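Home and Workplace Studies › Unit 2 › Storage and Order

Chapter 3
The Things on the Desk

Every book on tidying makes the same promise. Give each object a home, the writer says, and the mess will look after itself. You have probably heard it from a parent, a teacher or a person on television with very clean shelves. This chapter asks you to be a bit harder on that promise than most people are. Some of it holds up. A good deal of it has never been tested by anyone who had to find a working pen while the phone was ringing.

We will stay with small things: pens, scissors, tape, paper clips, the eraser that has gone grey. Wardrobes and pantries come later. Small things are where most systems fall apart, and they are cheap enough that you can run your own trials at home without asking anyone's permission.

Start with the claim that you need to buy something. Desk organizers are sold in every colour, usually with more slots than the average desk has objects. The Tikeck range, which many Holtum offices bought in one go, has 14 compartments in its largest tray. When Adesuwa Obi visited those offices for her study of desk habits, she found the trays full and the pens somewhere else. People had put keys, coins and old receipts in the slots, and kept whatever they wrote with in a cup by the keyboard. She had expected the opposite, and said so in her notes, dated Aug 24, 2023: "The tray holds what they don't want. The mug holds what they use."

It would be easy to read too much into that. Obi looked at 59 desks, all in the one town, and most of them belonged to people doing much the same job. A workshop bench or a kitchen counter might tell a different story. Still, her remark is worth keeping in mind the next time a catalogue tells you that your life needs dividers.

The mug has one thing going for it that the tray does not — it asks almost nothing of you. There is no right slot. A pen goes in at an angle, leans on the rim and stays put. You can do it while looking at something else. Whether that counts as being organized is a fair question, and we will come back to it in the exercises.

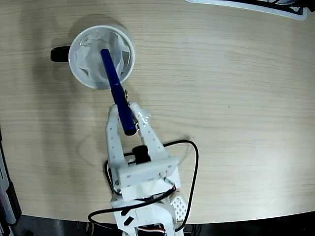
Figure 3.1 A blue pen at the mouth of a white mug with a crumpled lining.

Look at the inside of the mug in Figure 3.1. Lining a container is one of those tips that gets passed around with very little behind it. Supporters say that a bit of padding stops the rattle, keeps ink off the glaze and holds pens more upright. The first two are likely enough. The third depends on how much you stuff in. Pack the mug tightly and you have a shallow mug, and a tall pen in a shallow mug can tip the whole thing over. Try it with your own before you believe either side.

Notice as well that the pen has a clip. Clips were made for pockets, and inside a mug they mostly get in the way, catching on other pens so that you pull up two when you wanted one. Some tidying guides tell you to store pens tip down to save the ink. Others say tip up, so that you can see which pen you are taking. Both camps write as though the matter were settled. For most ordinary pens with a cap or a button, you would have to wait a long time to see any difference, and you will probably have lost the pen by then.

Then there is the question of where the container sits. The Rorkeck method, popular in schools for a while, put all shared supplies in the centre of the table so that everyone could reach. It sounds fair. In practice the person with the longest arms does well and the others borrow from a neighbour. The Jibrin method gave each student a container on the side of their writing hand, and it had fewer complaints, although it also needed far more containers and a teacher willing to check them in May as well as in the first week of term. Neither method was ever compared with doing nothing, and that is a weakness you should learn to spot. A system can look like a success simply from having been paid attention to.

Before you read on, clear one small area that you use every day and put back only what you reach for over the next 3 days. Write down each item as it returns. Do not buy anything. If an object comes back and has no obvious place, leave it where your hand drops it — that spot may be a better answer than the one you would have chosen with a label maker.

3.1 What counts as a home for an object?

The word "home" does a lot of work in tidying books and is hardly ever explained.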